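3.2 Bench layout and how small appliances share it

The second part of the study looked at how people set out small appliances when they have one table and no fixed counter. We were interested in shared rooms such as staff lounges, clubrooms and student common areas, where the kitchen is often a single table pushed close to a wall or a hanging cloth. In these rooms the appliances come first and the layout follows from whatever is left over. Most published guidance on kitchen planning assumes a straight counter of constant depth, and it gives little help with a round table.

We collected 319 written layout notes from people who looked after rooms of this kind. Each note listed the appliances on the table, the order in which they had been placed there, and which of them was used most. The notes were read and sorted by two of the authors, one of whom (Đức Lý) had also drafted the form. Where the two readings differed, the note was set aside and looked at again in December by Jong-dae Seol, who had not seen the earlier codes. The names Garketti, Clotberg and Flasura are used below for three of the rooms. A fourth room, Ha, dropped out before the second round of notes and is left out of the comparisons.

Sorting was done by the position of the largest appliance. We called a layout centred when the largest item stood near the middle of the table with smaller things to its sides, and edged when it stood against the rim. Notes that gave no clear position were coded as mixed. Colour, age and make were not used for sorting.

Centred layouts were the more common choice on round tables. The usual explanation in the notes was that a toaster oven has a square body, and a square body put near a curved rim either hangs over it or leaves a wedge of table behind that is hard to reach. In the middle of the table the corners are supported and there is some room in front for a plate. The cost is that the space left around it is broken into small, odd-shaped pieces. People used these pieces for narrow items - bottles, small baskets, a two-slot toaster - and gave up on keeping a clear area for preparing food.

The Clotberg notes describe the opposite habit. The table there was rectangular, and the oven was kept at one end with its door facing along the length of the table. This left one long clear stretch, but the toaster was then moved to a shelf and was used less. Flasura kept both appliances on the table and moved the toaster forward when it was wanted. Some 5 notes from that room mention putting it back in a different spot each time.

Figure 2 shows a centred layout on a round table. The toaster oven takes the middle of the top, the white toaster is to its left, and the smaller items are kept to the right. The control knob is on the right side of the oven's front, where a cup or basket moved a little too far forward would begin to crowd it.

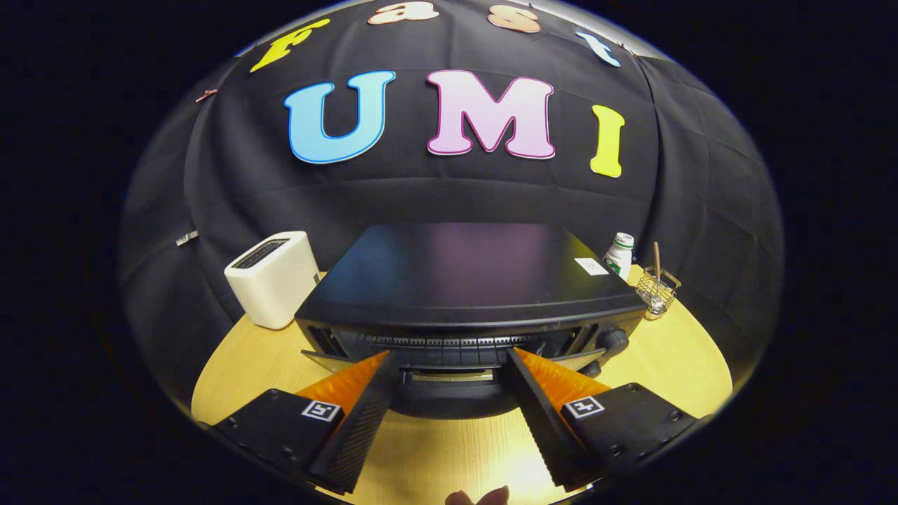 3.3 Reach and the front of the oven

The position of the controls mattered more to people than we had expected. A knob on the right favours a clear right front, and several notes from Garketti asked that nothing be stood there at all. Small items drifted into this space anyway. The most common were salt, sauce bottles and utensils, all of which people wanted close at hand while food was heating.

The top of the oven was a second point of disagreement. A flat top looks like a shelf and was treated as one in many rooms, even where the person looking after the room had asked for it to be left bare. We coded this separately as stacking. It was reported less often in centred layouts, although the difference was small and the mixed group makes it hard to read much into it.

Round tables also allow approach from more than one side. Where the back of the table was closed off by a wall or cloth, people treated it as storage and worked only from the front. Items placed behind the oven tended to stay there for weeks, and two notes list a bottle that the writer could no longer identify.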